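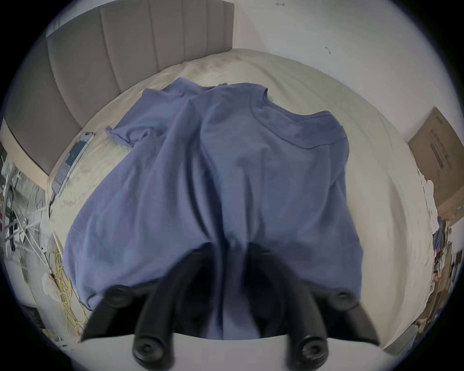

オペラの「序曲」と「前奏曲」は、どのように異なるのでしょうか。また、公演プログラムに曲目を記載する際、両者はどのように使い分けるのが適切でしょうか。

当方はFodvilleの文化事業団において、秋のオペラ抜粋演奏会の印刷物を担当しております。会場は427席の小規模なホールで、同一の曲目による2回公演を予定しております。前半に『フィガロの結婚』と『椿姫』の抜粋、後半に『カルメン』と『カヴァレリア・ルスティカーナ』の抜粋を置き、それぞれ冒頭の管弦楽曲から始める構成です。

手元の資料を確認いたしましたところ、同じ曲が資料によって「序曲」とも「前奏曲」とも表記されており、統一の方針を定めかねております。曲の長さによる区別であるとの説明も見受けましたが、根拠が示されておりませんでした。併せて「シンフォニア」という表記の扱いについてもご教示いただければ幸いです。入稿は9月を予定しております。

投稿者:Sikex
投稿日:2019年7月30日

Ottmar Sauerland

序曲は、開幕に先立って演奏され、多くの場合それ自体で完結した形をもつ管弦楽曲を指します。前奏曲は、続く幕の音楽や情景に直接結びつく導入の曲を指し、明確な終止をもたずに幕の音楽へ移行するものが少なくありません。ただし、この区別は厳密な定義として確立されたものではなく、最終的には作曲者が楽譜に記した名称に従うのが原則となります。

以下、印刷物の作成に必要と思われる範囲で、経緯と具体例を申し述べます。

一 名称の成り立ち

日本語の「序曲」は、フランス語のouverture、ドイツ語のOuvertüre、英語のovertureに対応する訳語です。語源は「開くこと」にあり、舞台作品の開始を告げる音楽を意味しておりました。十七世紀のフランスでは、付点リズムを伴う荘重な部分の後に、模倣的な書法による速い部分を置く形が定着し、後に「フランス風序曲」と呼ばれるようになります。

一方、イタリアでは、オペラの冒頭に置かれる管弦楽曲がsinfoniaと呼ばれておりました。十七世紀末から十八世紀にかけては、急・緩・急の三つの部分からなる形が広く用いられ、これが「イタリア風序曲」と呼ばれるものです。演奏会用の交響曲が成立する過程において、この形式は重要な源流の一つになったとされております。したがって、イタリア・オペラの楽譜にsinfoniaとある場合、それは交響曲を意味するものではなく、日本語では通常「序曲」と訳されます。

「前奏曲」は、イタリア語のpreludio、フランス語のprélude、ドイツ語のVorspielに対応いたします。なお、Vorspielは「前に演奏されるもの」という幅の広い語であり、文脈によっては序曲を含む意味でも用いられますので、ドイツ語の資料をお使いの場合には留意が必要です。

二 十八世紀後半以降の変化

十八世紀後半になりますと、三部分の形に代わり、単一楽章の序曲が主流となりました。ソナタ形式、あるいは展開部を省いた簡潔な形式が多く用いられます。『フィガロの結婚』の序曲はその代表的な例で、展開部をもたず、劇中の旋律も引用しておりません。音楽としては独立しておりますが、作品全体の活気を予告するという役割は十分に果たしております。

これに対し、『ドン・ジョヴァンニ』の序曲では、冒頭の緩やかな部分に、終幕近くで石像が現れる場面の音楽が先取りされております。さらに、劇場版の序曲は完全な終止をもたず、そのまま第一幕の導入曲に接続いたします。このような書き方をしていながら名称は序曲ですので、「次の音楽に続くものが前奏曲である」との説明だけでは割り切れないことがお分かりいただけるかと存じます。

十九世紀に入ると、劇中の主題を序曲に取り入れる例が増加いたします。『魔弾の射手』の序曲はその典型で、劇中の重要な旋律を用いながら、闇から勝利へ向かう劇全体の流れを器楽のみで示しております。また、軽い内容の作品では、劇中の親しみやすい旋律を順に並べた、いわゆるポプリ(接続曲)風の序曲も盛んに書かれました。

三 前奏曲が多く用いられるようになった背景

十九世紀半ば以降、開幕前の音楽を一つの独立した曲として聴かせることよりも、聴衆を速やかに劇の中へ導くことを重んじる作曲家が増えてまいりました。『ローエングリン』第一幕への前奏曲は、弦楽器の極めて高い音域から始まり、頂点を経て再び静まるという一つの大きな流れでできており、従来の序曲の形式とは異なる発想に立っております。

『椿姫』の第一幕への前奏曲も、この傾向をよく示す例です。冒頭の細く静かな弦楽器の音楽は第三幕の前奏曲と共通しており、主人公の病と死を予感させます。続いて第二幕で歌われる愛の旋律が現れ、静かに閉じた後、第一幕の華やかな夜会の音楽が始まります。なお、この曲が「序曲」と表記された資料も見受けられますが、楽譜の名称はpreludioですので、「前奏曲」とされるのが適切です。

その後の時代には、ごく短い導入のみを置き、ほとんど間を置かずに幕を開ける作品も多くなります。『トスカ』は重々しい和音の連なりによって直ちに劇が始まりますので、演奏会で冒頭の管弦楽曲だけを取り出すことは一般的ではありません。

四 長さによる区別について

長さは両者を区別する基準にはなりません。一般的な傾向として、前奏曲には短いものが多いとは申せます。しかし、『ニュルンベルクのマイスタージンガー』第一幕への前奏曲は相当の規模をもっており、『フィガロの結婚』の序曲よりも明らかに長い曲です。ご覧になった説明は、傾向を定義と取り違えたものと推察いたします。

五 今回の曲目における表記

ご質問の四作品につきましては、次の表記を推奨いたします。

『フィガロの結婚』 序曲
『椿姫』 第一幕への前奏曲
『カルメン』 前奏曲(第一幕への前奏曲)
『カヴァレリア・ルスティカーナ』 前奏曲

『椿姫』には第三幕にも前奏曲がありますので、単に「前奏曲」と記すのではなく、幕を明示されることをお勧めいたします。『カルメン』の場合、第二幕以降の前に置かれた管弦楽曲はフランス語でentr'acteと呼ばれ、日本語では「間奏曲」と訳されますが、「第三幕への前奏曲」と記した資料も広く流通しております。抜粋に第三幕冒頭の曲を含める場合には、プログラム内でいずれか一方に統一してください。

『カヴァレリア・ルスティカーナ』の前奏曲につきましては、曲の途中で、幕の後ろからテノールによるシチリアーナが歌われます。器楽のみで演奏するか、歌手を入れるかによって出演者欄の記載が変わりますので、指揮者への確認が必要です。また、広く知られている間奏曲とは別の曲ですので、校正の際に混同のないようご注意ください。

六 方針の定め方

表記に迷われた場合は、第一に使用楽譜の表題、第二に校訂版の解説、第三に国内で定着した慣用、という順で判断されるとよろしいかと存じます。慣用と楽譜が異なるときは、曲目一覧では楽譜に従い、解説文の中で慣用の呼び名に一言触れておけば、来場される方の混乱を避けることができます。

Hitside

先の回答で要点は尽くされておりますが、演奏会の運営に携わる立場から若干補足いたします。

拍手の扱いについて、あらかじめ打ち合わせをなさることをお勧めいたします。『フィガロの結婚』の序曲は明瞭な終止をもちますので、曲の終わりで自然に拍手が起こります。これに対し、『カルメン』の前奏曲は、華やかな前半の部分がいったん強い終止を迎えた後、休止を挟んで、いわゆる「運命の動機」による暗い部分が続きます。前半の終わりで拍手が生じることは珍しくありません。演奏会によっては前半のみで終える場合もありますので、どちらの形で演奏するのかを、ステージ進行表とプログラム原稿の双方に明記しておくのが安全です。

次に、解説の分量について申し上げます。私どもの催事では、冒頭の管弦楽曲の解説は1曲につき50字を上限とし、残りを歌唱曲の内容説明に充てております。原語で歌われるアリアには、場面の状況が分からなければ理解しにくいものが多くございます。小規模な会場で字幕設備がない場合には、特にこの配分が有効です。

表記の統一につきましては、「第一幕」「第1幕」の混在、「カヴァレリア」「カバレリア」の混在が、校正で最も多く見つかる不備です。序曲か前奏曲かの問題と併せ、表記一覧を一枚作成し、チラシ、プログラム、場内アナウンス原稿の全てに同じものを適用してください。アナウンス担当者の原稿だけが旧表記のまま残る例を、これまで幾度か経験しております。

Wiegand

一般の来場者向けであれば、全て「序曲」で差し支えないと考えます。両者の違いを意識して聴かれる方は多くありません。

シンフォニアについては、『ナブッコ』のように楽譜にその名称が用いられている作品でも、国内のプログラムでは「序曲」と記されております。

Ottmar Sauerland(追記)

Wiegand様のご意見につきまして、一点申し添えます。シンフォニアを「序曲」と訳すことには異存ございません。ただし、前奏曲まで全て「序曲」に統一することはお勧めいたしかねます。

その理由は、一つの作品に両方が存在する場合があるためです。『運命の力』は、初演時には短い前奏曲で始まりましたが、後の改訂に際し、規模の大きい序曲に置き換えられました。今日の演奏会で広く取り上げられるのは改訂後の序曲です。また『アイーダ』では、通常の上演で演奏されるのは前奏曲ですが、これとは別に、後から書かれた規模の大きい序曲が存在し、こちらは演奏される機会がまれです。この2作品において名称を取り違えますと、表記の揺れにとどまらず、別の曲を指すことになります。今回の曲目には含まれておりませんが、翌年度以降も同じ表記基準をお使いになるのであれば、当初から区別しておかれる方が確実です。

なお、『フィデリオ』のように複数の序曲が残されている作品もございます。上演に際して通常用いられるのは「序曲『フィデリオ』」であり、三曲の「レオノーレ」序曲とは区別されます。「レオノーレ」を取り上げる場合には、必ず番号を添えてください。とりわけ「レオノーレ」序曲第3番は演奏会の独立した曲目として定着しておりますので、番号を省いて記載しますと、楽譜の手配にも支障を来すおそれがあります。

Sikex

詳細なご回答を賜り、誠にありがとうございました。

ご教示に基づき、曲目一覧は使用楽譜の表題に従うことといたします。『椿姫』は「第一幕への前奏曲」とし、『カルメン』につきましては、第三幕冒頭の曲も抜粋に含まれておりますため、こちらは「間奏曲」に統一する方向で指揮者に確認いたします。幕の番号は漢数字で揃えます。

『カヴァレリア・ルスティカーナ』のシチリアーナにつきましては、出演者欄の原稿に反映されておりませんでした。テノールの歌唱を伴う形で演奏する予定と聞いておりますので、早急に修正いたします。舞台袖で歌う場合の記載方法について、慣例がございましたら引き続きご教示をお願い申し上げます。

Hitside

当方では、曲目の行末に「テノール独唱:舞台裏」と添え、出演者欄には他の独唱者と同じ体裁で氏名を掲載しております。同じ歌手が後の場面でトゥリッドゥ役を歌われる場合には、役名を一度記載すれば足ります。シチリアーナはトゥリッドゥの歌として書かれておりますので、別の役名を立てる必要はございません。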